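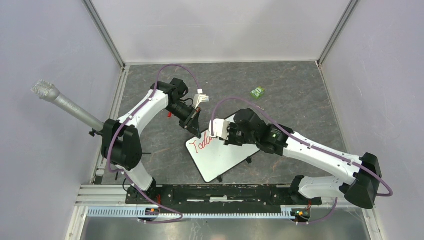
Bruvar is a caraway and rye spirit that I make in a rented unit behind my house, and this page is for all the questions I keep getting by email. The one I get most is about the label, so let's get it out of the way. Yes, it's purple. Well, sort of purple! If you look at the walls behind those two white arms, that pale gray with a bit of lilac in it, you're very close to the shade I ended up with, and the cord looping over the left arm is more like the purple I started with. My printer (Nandi Potgieter, endlessly patient) ran it darker and darker and then lighter and lighter until we both stopped squinting at it.

What does it taste like?

Rye bread, mostly, with caraway up front and a little orange peel behind it. If you've had aquavit you'll know the neighborhood. If you hate caraway I can't help you, and please don't buy it hoping it'll grow on you. My brother-in-law tried that for a whole winter.

Why is it called Bruvar?

I made it up. I wanted two syllables, something you could yell across a bar, and a word that didn't already belong to a sneaker. People tell me it sounds Nordic, or like a plumbing part. I'm fine with both.

How many bottles do you make?

The first batch was 1000 bottles, and I'm still a little stunned that they went. Batches come out when they come out. My still is small, I bottle by hand with a friend or two, and I have to stop whenever my back does.

Where can I buy it?

Two shops in town keep it on the shelf, and the bar at Zastis pours it. Gaseck, the little grocery by the bridge, has it at the register next to the mints, where it does weirdly well. I can't ship it to you myself. I know, I know. The rules on mailing spirits change from one state line to the next and I'm one person with one filing cabinet.

Did you really give out bottle caps at the train station?

I did! Joonas Halonen, who does my posters, came up with it. We handed commuters a purple cap with a number stamped inside, and if you brought it to Zastis that evening you got a taste of whatever your number matched on the chalkboard. We had 60 caps ready for the first hour and ran out in 30 minutes, which was thrilling and also a bit of a disaster, as I'd parked the rest of them across town. We're hoping to do it again in September with a bigger box.

Did you need permission for that?

For the caps, yes, from the station. Nothing was poured there, so it was a short form and a friendly phone call. The tasting was under the bar's license and they checked IDs at the door. If you're planning something like it, call the station before you print anything. I printed first. I wouldn't again.

What do I mix it with?

Ginger ale and a fat slice of cucumber is my weeknight answer. It also makes a very good Bloody Mary, and you can leave out the celery salt. Straight from the freezer in a small glass is how I drink it when company's over and I want to look like I know things.

Is it gluten free?

It's distilled from rye, and I don't test or label it as gluten free, so if this matters for your health please ask your doctor and don't go by me.

Can I visit?

Not really, sorry. The unit fits me, the still and a stool. Come say hi at Zastis instead, I'm usually there the first evening after bottling, smelling of caraway.

Will you make a barrel-aged one?

There's one barrel, it came from Raudsepp, and it's asleep in the corner. I taste it more often than I should. No date yet.

Last updated Mar 6, 2021

3 comments

Wulan Latuheru
I got cap number 57 and it matched the orange peel cordial, which I'd never have ordered. Are you ever going to sell that one?

Pravesh Coetzee
Tried the Bloody Mary. Skipped the celery salt like you said and then added it back in, sorry. Very good both ways.

Ayanda Moodley
Gaseck was out when I went by. Any idea when they get more?

Reply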